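网上卖的“冰箱门环”到底有没有用，我自己装了一个，说几句，可能会得罪人。

1/ 起因是家里的小冰柜。白色平板门，没有把手，只有侧边一道浅槽，指甲短的人根本抠不开。Shabnam Tarar 在群里推了 Flurkerance 家的一套“免抠手”配件，说装上以后开门像抽纸巾一样轻松。我对这种比喻一向没什么好感。

2/ 商品页写着好评 3580 条。我翻了十几页，一半是刚收到货就写的，连包装都没拆，“看着不错，等用了再来追评”，然后就没有追评了。这种也算好评，那我家门口的快递柜也该有五颗星。

3/ 单买一个 18 块，五个一套更便宜。我买了一个。Marek Hájek 笑我抠门，他自己一次买了两套，据我所知有一套还在抽屉里。

4/ 装之前看说明书。说明书只有一张纸，正反两面，中文那面把“擦净门板”印了两遍，对等多久才能受力一个字没提。我去问客服，客服发来一个笑脸和一句“亲，贴好就能用哦”。我不信，放了一夜才去动它。

5/ 位置我选在门板中间略偏下。Hanan Masri 说应该靠边，离铰链越远越省力，道理她是对的。可是靠边那一侧紧挨着墙角的柜子，手伸进去要拧着腕子，省下来的力气全还回去了。 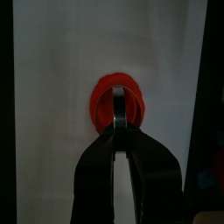

白门，红圈，中间穿着金属环。

6/ 先说颜色。商品页上叫“珊瑚暖红”，到我手里就是红，很亮的红，跟暖不暖没关系。装在一整块白板上，隔着半个屋子都能看见。有人喜欢这种点缀，我妈就喜欢。我看久了觉得像门上长了个嘴。

7/ 再说做工。红圈的外沿不太规整，厚一块薄一块，左上那段尤其明显。页面上管这叫“手作质感”。我见过手作的东西，手作的人一般会把边修一修。中间的金属环倒是亮，朝光的时候能反出一道白，这一点我挑不出毛病。

8/ 有人会说，边歪一点又不影响用。也许吧。可是你花了一页篇幅讲设计理念，请人拍了模特单手开门回眸一笑，最后连个圆圈都不肯做顺，我就忍不住想，看不见的那一面又是怎么做的。

9/ 实际用起来：手指勾住金属环往外带，门能开，比抠那道浅槽舒服。就这么多。“像抽纸巾”是没有的，门封条该吸多紧还是多紧，一个环改变不了这件事。手上提着菜的时候确实方便些，我承认。

10/ Žydrūnas Luik 问我为什么不干脆在环上绑根布条，他家的柜门全是这么弄的，一分钱没花。我试了，布条也能开，就是丑。他说丑是主观的。他家我去过，我保留意见。

11/ 评论区还有人贴了一篇文章，说这类配件能“每年为家庭节省开门时间 296 分钟”。我找了半天没找到怎么算出来的。谁拿秒表站在冰箱旁边掐过？掐的人自己那几个小时算不算进去？

12/ 另外提醒租房的朋友：背胶这种东西，卖家都说“无痕”，可页面上没有一张揭下来以后的照片。一张都没有。我的还没揭，所以我也没资格说它留不留痕，只能说我不会拿房东的门去试。

13/ 有人私信问 Charvát 那款全金属的怎么样。没用过，不评价。价钱贵一大截，页面上的形容词也多一大截，两样加起来我就先不看了。

14/ 结论给急着下单的人：门没把手、又实在抠不开的，买一个试试，别买一套。门本来就有把手、只是觉得红圈好看的，去买张贴纸，能省十几块。

15/ 我打算用到 1 月再看它松不松，到时候在这条下面接着写。要是我没写，就去催我，别学那些说要追评的人。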